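Swapping the Thermal Paste in an Old Dell Tower 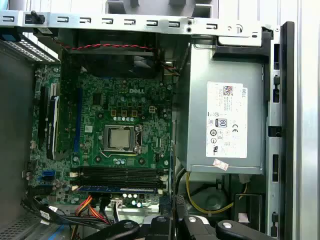 My sister-in-law Laiba Bajwa gave me her old office desktop last September because it sounded like a hair dryer every time she opened a spreadsheet. I like old Dells! They come apart without a fight and they go back together the same way. Before you touch anything inside, get the cooler off and have a good look at what you're working with. With the cooler off you get a clear view of the silver square top of the processor sitting in its socket, and the thin metal lever that runs along the lower edge and up the right side. That lever is what holds the chip in, and for this job we leave it alone. You're only cleaning the top of the chip, so there's no reason to lift it out (I did once, on another machine, and spent a whole evening straightening pins with a sewing needle).

What you need

A Phillips screwdriver with a longish shaft
Thermal paste, any decent tube
Isopropyl alcohol, the strong stuff from the drugstore
Coffee filters or a lint-free cloth
A flashlight
A muffin tin or a few little cups for screws

Getting the cooler off

Shut the computer down, unplug it from the wall, then hold the power button in for 5 seconds. Lay the tower on its side on a table and take the side panel off. Touch bare metal on the case before you reach in, and do it again any time you've been up to get coffee.

If you can, run the machine for a few minutes before you shut it down. Old paste sets up like glue, and a little warmth softens it. Let it sit just long enough that nothing burns your fingers.

Follow the fan wires to wherever they plug into the board and pull on the plug, never on the wires. Take a picture with your phone first. I mean it, take the picture. Then loosen the cooler screws a couple of turns each, going corner to corner, until they're all free. Twist the cooler gently left and right before you lift. If it won't budge, twist some more -- don't yank, or the chip may come up with it.

Cleaning up

Wet a piece of coffee filter with alcohol and wipe from the edge of the metal toward the middle, so you aren't pushing gray goo out onto the board. Toss it, take a new piece, repeat. Hammad Gilani at the repair counter where I buy my paste told me to keep going until the filter comes away clean, and that took me longer than all the rest of the job put together. Do the bottom of the cooler too. Give both a couple of minutes to dry.

While you're waiting, go after the dust. Short bursts of canned air, and hold the fan blades still with a finger so they don't spin.

New paste

A blob in the center, the size of a small pea. You don't need to spread it, the cooler will do that when you press it down. Set the cooler straight down, start all the screws by hand, then tighten corner to corner again a little at a time. Stop when they're snug.

Plug the fan back in (check your phone picture) and shine the flashlight around for anything loose. Wires near a fan are the big one -- tuck them where a blade can't reach.

First start

I leave the side panel off for the first start so I can see the fan turning. If it isn't spinning, switch off right away and check the plug. If it is, shut down, put the panel on and let the computer run for 40 minutes with something heavy going. Laiba's spreadsheet did nicely.

Mine is quiet enough now that I can hear the fridge again. Next up is the hard drive, which I'm swapping for an SSD as soon as I find the right bracket.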